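Project report: trying out the Kenen simulator kit
Group 4, Automation Systems module

1. What we were asked to do

Pick a product a small workshop might buy and say if its any good. We picked Kenen, the simulator package from Gullitz. You get a room, a bench, a few robot arms to choose from and a set of fixtures, and you program the arm before you spend money on a real one. Student licence runs one term. Full one is 900 a year per seat, more on that at the end.

Group was me, Shahram Kermani and Rostam Shojaei. Shahram did the scripting, Rostam did the timing and the spreadsheets, I did the scene setup and this write-up (late, sorry).

2. Installing it

Took an afternoon. Should have been half an hour. The quick start guide links to a page for the lab machines and the link is dead, plain 404, so we went through the forum instead. Needs 16 GB of memory to run without stuttering. Two of our laptops had less, so everything was done on Rostam's machine or in the lab after five.

Licence key only works on one computer at a time. You have to release it before someone else can log in, and if you close the lid without releasing it you wait. We lost most of an evening to that.

3. The task

Arm goes to a rack fixture on the bench, takes hold of a part, lifts it clear, brings it back. Simple on paper. We wanted something where the posts get in the way, becuase an open tray tells you nothing about the path planner.

Room is the stock one, with the wooden floor and the wall shelf. We left the shelf in on purpose. A real workshop has things on the wall and we wanted to see if the planner cared. It does, the shelf counts as an obstacle by default, same for the walls.

Arm is on the table itself with the rack right next to it. First layout had the rack much further out and the arm kept reporting it was out of reach, so closer it went.
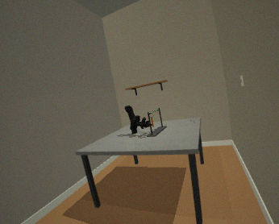
Rostam Shojaei disagrees with me on the layout and asked for it to go in: "I would have turned the rack square to the bench. Half our failed runs were angle problems and we spent July blaming the planner. Whoever does this next year should start square, get it working, then rotate." Fair enough. I still think the diagonal is the better test but he did the timings so he gets his paragraph.

4. Programming

Two ways. Block editor, drag and drop, fine for the first day. Then the script mode, which Shahram moved us to after the block version got too long to read on one screen.

Good things. Autocomplete knows the names of your fixtures. You can step backwards through a run, which saved us over and over. Collision warnings say which link hit what.

Bad things. Undo doesnt cover changes to the room, only to the program. Units are in metres in one menu and millimetres in another. Gripper force has a slider with no numbers on it, you just guess. We guessed too high for a long time and the part kept shooting out sideways.

5. Results

Once the approach angle was sorted the arm did the full cycle in about 40 seconds at default speed. We turned the speed up and it started clipping the post on the way out, so we left it at default for the final runs. Fix would be an extra waypoint above the crossbar. Ran out of time to do it properly.

Moving the rack a little and rerunning the same script: fails. It does not find the rack for you. There is a vision add-on that claims to, sold seperately, not in the student licence, not tested.

6. Comparison

We had a short go on Ranjbar, the free one, for the same task. Slower to set up and the rooms look much rougher, but the gripper settings have real numbers and the file format is plain text so you can share it easily. Support is a mailing list. Shahram got an answer the same night, Gullitz took over a week to answer ours.

We also visited Skerkutia, the joinery firm that lets students in, and showed the foreman our final run. He wanted to know if the script would go straight onto a real controller. Kenen exports for certain makes only, his wasnt one of them. He lost interest a bit after that.

7. Would we recommend it

For teaching, yes. Stepping back through a run is worth a lot when you are learning. For a small workshop, only if the export list has your controller on it, check first. At 900 a seat we would expect numbers on the force slider and a guide with working links.

8. Still to do

Extra waypoint. Repeat runs with the rack square, Rostam's version. Ask Gullitz for a trial of the vision add-on. Timing tables are in the appendix, scripts are in the shared folder under our group number.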